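Subject: Re: [plusta-laundry] folding the red and green pieces

On Tuesday's question below, yes, please keep folding by color for now.

Darragh Phelan wrote:

> Do we still sort by color before folding, or by type? The shelf
> labels say one thing and the August list says another. Also, what
> happens to the pieces with stretch waists? They won't stay square.

The August list is the right one. I'll change the labels. We have almost 400 pieces to get through, so please don't refold what is already on the shelf.

Red pieces: pick up by a corner, let the cloth hang, then lay it down and smooth it from the middle out. The fuzzy fabric holds a crease if it gets folded crooked. 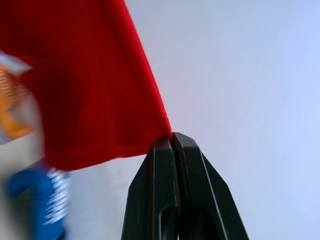

Red cloth, held by one corner.

Stretch waists are slower. Lay the band flat first and leave it relaxed. If you pull it straight, it shrinks back and bunches up everything under it. Fold the sides in to the width of the band, then fold up from the bottom. Stacks of 6, bands all facing the same way. Check under the green ones before you lift them, as small red pieces get picked up with them and end up in the wrong stack.

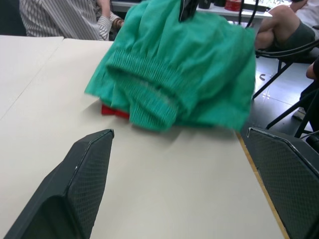
Bríd Buckley asked whether the bands could be rolled, which would save a step. Rolled ones take up more room in the Dolan bins, so I'd stay with flat, but she is welcome to try two stacks and report back to the list.

Bins go out at 2.

Bezawit Birhane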